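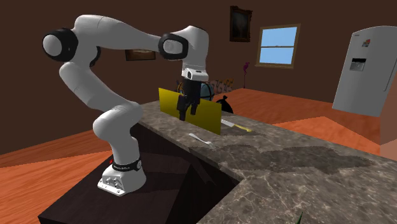

I gave up on the Lenthorpe morning headlines email last month, after reading it with my coffee for 4 years. It used to be a list of things that had happened. Now it's a list of things that people are said to be furious about.

Take the Wekdale bridge story. The headline said residents were "in uproar" over the new toll. I clicked, of course. The uproar was an online petition with 331 names on it, and the article quoted two of them. Wekdale has a lot more people than that, and I suspect most of them were at work. The toll itself, what it costs and who has to pay it, came up in the second to last paragraph.

Then there was the "most read" box. For 10 mornings in a row it had the same story at the top, a quiz about which Corkodcombe street you should live on. Maybe people really were taking it every day. I have my doubts. If you put something at the top of a page and call it most read, it's going to get read.

A reader wrote in to complain and the editor's reply said the email has over 2507 subscribers, so they must be doing something right. I was one of those subscribers and hadn't opened it in a week.

I've gone back to the county website, where the meeting minutes are posted as scanned pages, usually late and sometimes sideways. The bridge toll was on page two, with the prices.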